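Section 9. Setting the table for loose dishes

The Sterell guide says any table will do. We doubt it. Most of the chipped rims reported to us came from tables that were dressed badly before a single plate came out.

1. Spread the cloth and pull it flat from the corners. Ruvitz sells clips for this. We have tried them, and a firm tug does as well.

2. Move tall items to the wall side: fan, jars, toothpicks, soft toys. Leave the front for dishes.

Note: A printed cloth hides crumbs and grit. Run your palm over it, whatever the label says about wiping clean.

3. Set bowls down on their bases. A bowl on its side can roll, and no cloth we know of will stop it.

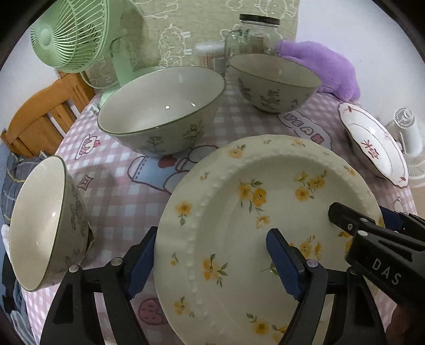
Flowered plate and painted bowls on the gingham cloth. 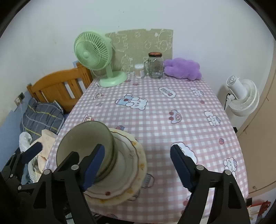 4. Lift plates one at a time, with a hold on the rim. Bring each one clear of its neighbors before you turn it.

5. Keep small dishes apart from the large bowls. The Khoury chart wants a gap of 14 inches between pieces, which would need a table few homes have. A hand's width is plenty.

Caution: Do not run a fan at full speed near light items. "Stable in any breeze" is a sales line.

6. Check every rim with a fingertip before stacking. If you feel a rough spot, set the piece aside.

Caution: Painted ware is often sold as dishwasher safe. Unless the maker says so on the piece itself, wash it by hand.

For replacement cloths, quote part 1769 to Urnetden. Measure your table first, as the size chart on the packet has been wrong since December.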